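Opinion > Everyday Things > Trays
2 min read

In Praise of the Plain Brown Tray

I own three trays, and the pretty one is useless. It's painted, it came from a gift shop in Heywood, and if you set a coffee cup on it you spend the next ten minutes feeling guilty. The other two are brown plastic, the cafeteria kind (I got them in June at the Ranell church sale), and I use them for everything!

Mail goes on one. Beans get sorted on one. When we had 16 people over for chili, the brown trays did all the walking while the painted one sat up on the fridge looking nice.

What I want from a tray is a rim that stops a rolling pencil and a hole at each end for my fingers. Scratches are fine by me. A scratched tray is one that people reach for, and I'd take it over a spotless one any day.

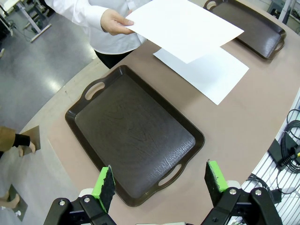
Marcy wrote in that trays only give clutter a place to live, and that a bare table would cure me faster. Well, maybe! But my papers are going to land somewhere, and with a tray I can pick up the whole mess at suppertime and put it on the piano bench. Try doing that with a bare table.

So buy the dull one, and get a second while you're there, they stack.

Contact | © Brelport Opinion Page | Back to top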